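The Grip Question

Choosing fingers for a robot used to be the last thing on the list. At Billthorpe, it now comes before the arm, the camera and the controller.

The company tests picking systems for small warehouses and corner stores, places that sell a little of everything and can't change tools every time a different product comes up. A suction cup is fast on a flat box and poor on a net bag. A soft three-finger hand is kind to fruit and slow with everything else. Two stiff fingers sit somewhere in between, and most customers end up with those.

To compare them, Billthorpe starts without a robot arm. A person holds the gripper by its handle, with a wide-angle camera mounted on it, and does the picking by hand. The recordings show how the fingers meet each item and later serve as training material for the arm. Changing a finger design takes a few minutes this way, against most of a day once it is bolted to an arm and the controller has to be set up again.

The test set has 81 grocery items. Tall snack canisters are in it for a reason. They are light and they tip easily, and a grip near the base leaves most of the height swinging above the fingers.

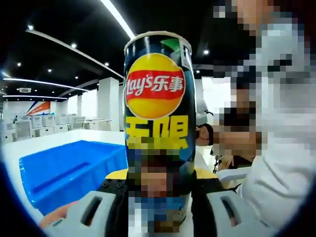

Sándor Bíró would leave hand-held trials out of a buying decision altogether. A person corrects a bad grip without noticing, he argues, and the finger gets the credit. He would put every candidate on the same arm from the first day, run the same program, and accept that it takes longer.

Billthorpe's answer is to do both. Hand trials cut the list down, and the arm decides among what is left. In the last round 12 finger designs went in and two came out. One was the Radon, a stiff finger with a long pad. The other came from Oláh and is slightly narrower at the tip.

The two finished close together on cans and bottles. The gap opened up on small things lying flat in a tray. A finger has to come down beside the item without touching the tray floor, then close low enough to get under the curve. The wider Radon tip often pushed the item along before it caught. The Oláh tip needed a more exact approach - a few millimeters off and it closed on nothing - but it pushed less.
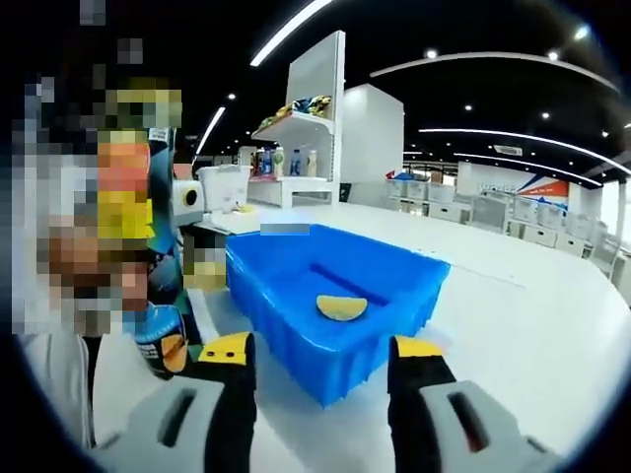 The gripper over the blue tray, with a single pale yellow item inside.

The camera mattered more than expected. A wide lens keeps both fingertips and a good part of the room in view, which helps the software work out where the hand is. It also bends straight lines badly near the edges, and the first controller Billthorpe tried handled that poorly. A second one, from Burnunia, corrects the picture before using it. The cost is a short delay that shows up only in quick moves.

Each design gets 2000 picks on the arm before a report is written. The Oláh finger has finished its run. The Radon is still going, with new pads fitted in January after the first pair wore smooth at the tips.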